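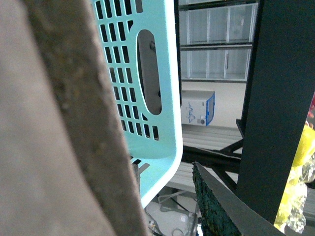 Second proper evening of the new year on the arm, and I'm still grinning. Grulla (that's the name it has ended up with, after weeks of being called "the thing") can now go up to the laundry basket, get a finger either side of something and close without me hovering over the stop button. I do still hover a bit.

Most of December went on the fingers. The first pair I printed were smooth and looked lovely and couldn't hold a sock. Yevhen Kovalchuk, who has the bench next to mine at Retamal, told me to stop fiddling with the motor current and stick something rough on the inside faces. I didn't listen for a good fortnight! Then I tried it, and the difference is enormous. The dark green pad has that fine, gritty feel you get on skateboard tape, and it grips cotton far better than I expected. Towels are easy now. Tights are not, and I'm leaving them for another day.

The wrist camera is the other big change. I used to have one camera up on a pole looking down at everything, and the arm kept blocking its own view at exactly the moment I needed to see. With the camera down by the fingers I lose the overview but I get the last few centimetres, and those are the ones that matter. The fingers themselves are a blur this close up. I spent an entire evening trying to get both them and the room sharp before deciding the software didn't care, and neither should I.

What the software does care about is the slots. The side of an aqua laundry basket is row after row of little dark rectangles, and my edge finder (it's called Pelo, it's a few pages of Python and I'm very fond of it) thought each one was something worth picking up. I've got 551 stills from the wrist now, and I went through 397 of them by hand over the holidays marking where the rim is and where the handle hole is. The rest can wait until my eyes recover. The handle hole turns out to be the useful bit – a long oval with round ends looks like nothing else in the workshop, so Pelo finds that first and works out the rest of the basket from there.

Last night's tally was 44 tries at hooking the rim, with 6 misses. Four of those were the cable loop at the wrist catching as it turned, so that's tonight's job: a longer loop and a clip further back. The other two I can't explain yet. Both times it closed just short of the rim and then sat there looking pleased with itself.

Next up is tilting. When the basket leans over, the oval squashes and Pelo gets the distance wrong, so I want to measure the angle from the rows of slots. Yes, the same slots I've been cursing for a month. If anyone has done something like this with a perforated crate or a colander I'd love to see your code, even if it's messy. Mine certainly is, and I'll put it up once I've taken out the rude comments.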